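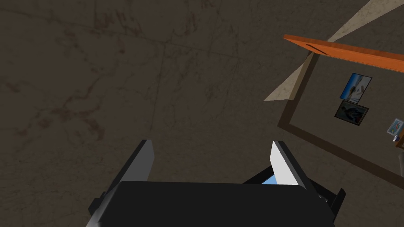 Dark brown floor tile with a marble-like pattern, in a computer rendering.

Winby Opens Its Skustby Tile Showroom and Puts the Samples on the Floor

SKUSTBY, August 16, 2025 – I'm Leonora Mangubat, I run the retail side of Winby, and I get to write this one myself because I've been bugging everybody about this showroom for two years. The doors open today at 10 a.m. and I could not be happier!

If you've ever shopped for floor tile, you know how it goes. You hold a little square up to the light, you squint, you take it home, and once the whole kitchen is done it looks like a different color. So we laid our samples the way you'd live with them: full-size tiles, grouted, in panels big enough to walk across. Bring the dog (please), bring your muddy boots, bring the chair that scratches everything.

The showroom has 2,926 square feet of walkable floor and 82 finishes, from plain chalky whites to the dark marble looks that people keep asking me for. I was a beige person until last June, when Kaisu Koivisto from our design team talked me into a dark brown for my own hallway. I mop less than I used to, or maybe I just notice less. Either way, I'm sold.

We're also launching the Vörös line today, a warm red-brown range in three sizes. Viktória Kun drew the patterns by hand and then spent most of the spring arguing with the printers over one shade of rust (she won).

"I wanted a floor that still looks good on a gray morning with crumbs on it," Viktória told me. "Most of my test tiles lived under my breakfast table."

Andor Sárközi will be cutting tile at the back counter all weekend, so if you have a weird corner or a pipe to get around, bring your measurements and ask him. Cuts are free through closing time on Sunday. Vörös starts at $6.40 a square foot, and the first 564 customers to order any floor from us get their grout and spacers included.

Parking is behind the building, off the loading road. The front lot belongs to the bakery and they do tow.

Regular hours are 10 to 6, closed Mondays. For press visits, sample requests or pictures of the new line, call the showroom and ask for Noemi Serra at extension 82.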